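# Laundry day without the grumbling

I used to let the washing pile up until I was down to the swimsuit and the scratchy wool socks, and then lose a whole day to it. Now I do smaller loads more often and I've picked up a few habits along the way, most of them by ruining something first! Take what you like.

## Before it goes in

Sort by weight as well as by color. Jeans and towels beat up on thin T-shirts, and they hold so much water that everything else takes forever to dry alongside them. I keep heavy stuff in one bag and light stuff in another (the bags are two old pillowcases hung on the back of the bathroom door, very glamorous).

Turn printed shirts and dark jeans inside out. Zip the zippers. Check the pockets, and then check the tiny pocket on the jeans too, the one you forget — I washed a lip balm last June and was picking grease spots out of a whole load for weeks.

For grease, dish soap beats every spray I've bought. Rub in a drop with your thumb, leave it while you make coffee, then wash as usual. Look at the spot before you put the shirt in the dryer. If it's still there, go again, and keep it away from heat until it's gone.

## In the machine

Use less detergent than you think. My mother's 1971 household book from the Wimdale Ladies' Circle tells you to use a full cup, and I followed it for years with modern detergent and wondered why my towels felt like cardboard. I'm down to a couple of tablespoons and they come out softer.

Cold water for nearly everything. I save the hot wash for sheets, dishcloths and anything a sick person has been near.

Our washer is an elderly Fukuda with a spin speed dial that goes up to 1000, and I only turn it all the way for towels. Shirts get a slower spin and come out with far fewer hard creases.

Skip the fabric softener on towels and workout clothes. It coats the fibers and they stop soaking things up. I put half a cup of white vinegar in the rinse drawer every few loads instead, and no, you can't smell it afterwards. (Never with bleach, please!)

## Drying

Give everything a good snap before you hang it. I mean a real snap, hold it by the hem and crack it like a whip. It takes a second and saves me most of my ironing.

Hang T-shirts upside down, from the hem, with the pegs at the side seams. You won't get those little peaks on the shoulders. Sweaters go flat on a towel, always.

I bought a folding rack from Sikamell a while back and it's been great apart from the feet, which slid all over the tile until I stuck felt pads on them. If your rack lives indoors, put it near an open door and leave gaps between things. Crowded washing dries slowly and smells like a pond.

## Folding

Fold on the bed. It's the right height and it's big, and you can't go to sleep until you've finished, so you finish. Smooth the sheet first or you'll be folding over lumps.

My order for a T-shirt: face down, smooth it with both hands, sides in to the middle, sleeves back, then hem up to the collar and in half again. Stand them up in the drawer like files and you can see every one. I line my drawers with the 6 inch offcuts from a roll of Trillance shelf paper, overlapped a bit, which stops the shirts sliding backward when they get low.

Don't overstuff! If you have to push the drawer shut with your hip, something in there is ready for the rag bag. Old T-shirts that are 100 percent cotton make the best window cloths I know.
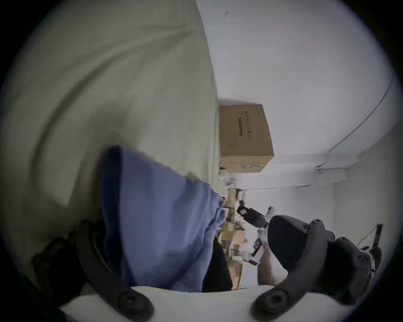
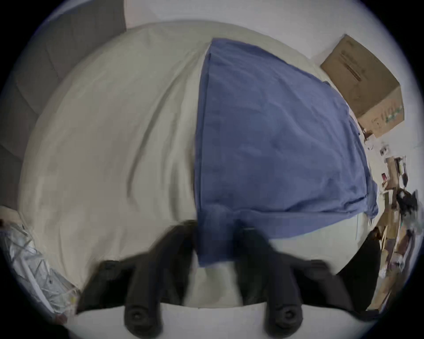
Blue things, held by the grippers

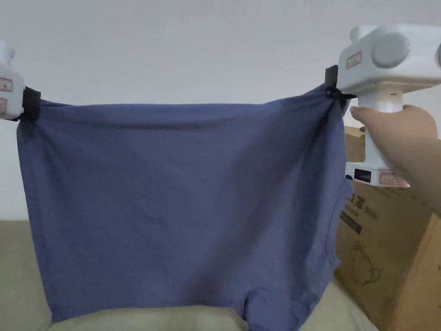
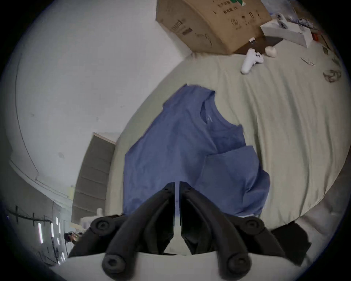

*Nadine Orcutt*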